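Our plaza, start to finish (sort of)
Urban Spaces Studio, final report, 30 April 2021

So our group picked the big plaza at Rumdale for the semester project, mostly since I walk across it on the way to class and have always wondered why it feels so huge. The assignment was to choose a public space, spend time in it, and come back with something we could say about how it works and one change we'd make. Other groups got Ormsby Market and the Midow bus loop, which have benches and food and people to watch. We got concrete.

We started with old plans. The library had a folder on the plaza going back to October of the year it opened, and the paving drawings were my favorite part of the whole project (I know, I know). Somebody drew every single joint by hand. Concrete shrinks as it cures and moves with the weather, so you cut or form seams to tell it where to crack. I had walked over those lines for three years and never gave them a thought.

Then we went out and looked. It was a cloudy day with flat light, which is great for seeing marks on pale pavement and terrible for making your report look exciting. 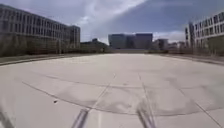
Figure 1. Tire marks on the slabs, office building at left.

The tire marks ended up taking over our discussion. They loop and overlap in wide swirls, and they pay no attention to the joints at all. My groupmates and I argued about them for most of an afternoon. One idea was service vehicles turning around, another was somebody having fun after hours. We had no way to settle it, so in our notes they're just "the arcs." What I like is that they show where there's room to turn – you couldn't draw an oval like that in a space full of planters.

The office building is the other thing you notice. It has all those rows of windows and then just a strip of shrubs and grass at the bottom, so the upper floors get a view of the plaza but the edge itself gives you nowhere to sit. Our instructor asked us to say something about "edge conditions" and I think that's the main one. People like to sit with something behind them, and the shrubbery has that spot taken.

We ran a short survey too, online, through the Garkance student newsletter. It went out to 1,089 people and we got 355 responses, way more than we hoped for! The most common word for the plaza was "empty," followed by "windy." A few people said they loved it exactly as it is, mostly for skating and for lying on the ground in spring. I didn't expect to agree with them but by the end I kind of did.

For the second part we looked at the view toward the trees, where there is a block out in the open.

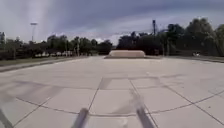
Figure 2. The raised concrete block, with trees beyond.

I love this block. It's low and wider than it is tall, a bit warmer in color than the paving around it, and it sits on its own darker base like it was meant to be important. The folder doesn't label it. Half of our group says bench, half says leftover base for a sculpture.

Our proposal is to give it company: up to 16 more low blocks, same general shape, placed over toward the curb on the grass side. The joints spread out in a sort of arc there and we'd line the blocks up with them. The middle stays open for the skaters. We didn't cost it out properly, and that's the weakest part of this report. If I did it again I'd get prices first and spend less time on the arcs.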